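Clearing the big table

The big table in the back room had turned into the place where things get put down. I set aside an hour in September to sort it, with one rule: everything on it gets a home or goes in the donation box.
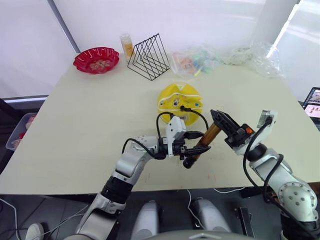
Sorting by size didn't work for me last time, so I went by how often I reach for things. The red bowl with the scalloped rim stays out because small stuff ends up in it anyway. The black wire rack is staying too, and the bag of little colorful bits goes in a drawer.

Pens and anything with a cord I left for the end. They get 2 shoeboxes, and whatever doesn't fit goes.
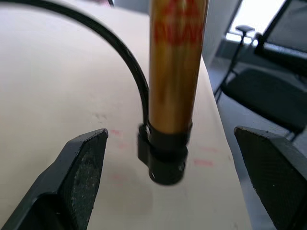
Widad Sabbagh wrote to say she does her own table every evening before dinner, five minutes on a timer, and never needs the hour. I may try that once the drawer is done.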